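Gisolbridge parking enforcement open day, quick notes

Got there 9ish, already a queue out to the kerb.
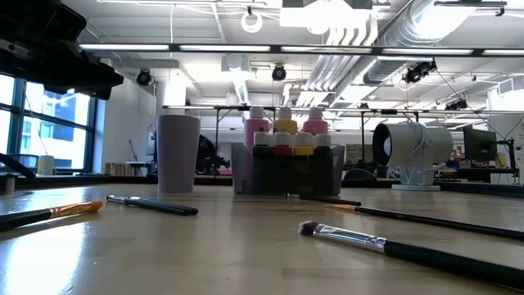 Council has handed the parking fines over to Gastudar, so this was the ratepayers' chance to look behind the counter. Severino Rivas ran the tour. 18 of us, one small room, no air con. November, too.

Officers check every disputed fine by hand, he said. Six on shift. Asked what the contract costs per month, got "commercial in confidence". Asked agian later, same.

The $50 late fee came up a lot. Woman from Sotomayor Street had been charged it twice for the one ticket, they took her details at least.

Didn't get to see the vans, both out. Tea was good. Next one is at the Vindodwood depot, bring your infringement number if you want it looked at.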